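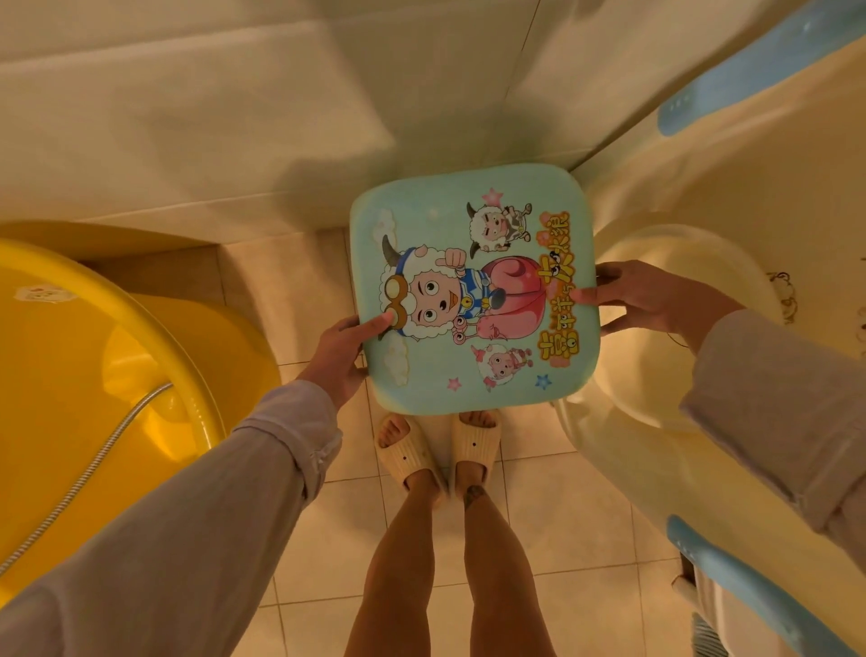 1/ A thread on what happened when I tried to offset one year of my own carbon, using the blockchain, like a modern person. Get a drink. It took me most of September.

2/ The plan was simple. Work out my emissions, buy credits to match, retire them, feel smug. I'd set aside an evening.

3/ Step one was a calculator. Golteck's asked me for my mileage, my boiler, and how often I eat lamb. It then asked if I was "carbon curious" or "carbon committed". I picked curious and it went up by half a tonne. I have no idea what I did wrong.

4/ Then the shopping. Golteck don't sell credits themselves. They send you to Fevov, a marketplace, where every credit is a token and every token has a little certificate with a leaf on it. Lots of leaves. The word "transparent" is on every page, in pale green on white, so you can barely read it.

5/ To buy a token you need a wallet. To fill the wallet you need a different token. To move that token you need a bit of a third token, to pay the fee. I now own three kinds of money and can't buy a sandwich with any of them.

6/ There were 1097 projects listed. You can sort them by price, by country, or by something called "impact mood". I sorted by price, as I suspect we all do.

7/ The cheapest was a forest. The listing said the forest was at risk of being cut down and that my money would stop this. It had said so since the project began. No word on who was standing there with the saw.

8/ I went for Hsueh instead, a cookstove scheme. 400 stoves, yearly checks, an auditor's report you can download. I did download it. It's 54 pages and the bit on whether people still use the stoves is on page 51, under "Other".

9/ To be fair to them, page 51 was decent. They'd gone back and asked. Some homes had stopped using the new stove and the report said so, and the credits were cut to match. I've read company accounts less frank than that.

10/ So I bought my credits. Price of the credits: less than a takeaway. Fees: the takeaway.

11/ You'd think that was the end. No. Owning a credit does nothing for the sky. You have to "retire" it, meaning you mark it as used so it can't be sold on. Until you do, you're just a person holding a stove's good deed.

12/ Retiring is done through Braleo, a registry. Braleo keeps its own list. Fevov keeps a list too. The two lists are meant to agree, and the thing that makes them agree is called a bridge, and the bridge was down for maintenance.

13/ I asked in the help channel when it would be back up. I was told the system has no central operator. I asked who was doing the maintenance, then. I was given a thumbs up.

14/ It came back after 15 days, at four in the morning. I pressed Retire. I got a certificate with my name spelt wrong, fixed for all time on a ledger that can't be changed. That's the main selling point, as I understand it.

15/ Do I think it's all rubbish? No. Double selling was a real mess when this lived in spreadsheets, and a public record anyone can check does help. I looked mine up from my phone in a queue. It was there. Wrong name, right stoves.

16/ But the ledger only knows what it's told. If someone types in a forest that was never going to be felled, it will remember that forest perfectly, for ever. The hard part is still a person with a clipboard walking up to a house and asking about the stove.

17/ For anyone tempted: read the audit before the leaflet, check what year the credits are from (mine were fairly recent, the forest's were old enough to vote), and look at the fees before you load the wallet – I didn't.

18/ A few of you will reply that I should've just flown less. Yes. I got a train to my sister's the week after. It was a bus for the last half.

19/ Muting this now. If you work at Braleo, it's one L, not two.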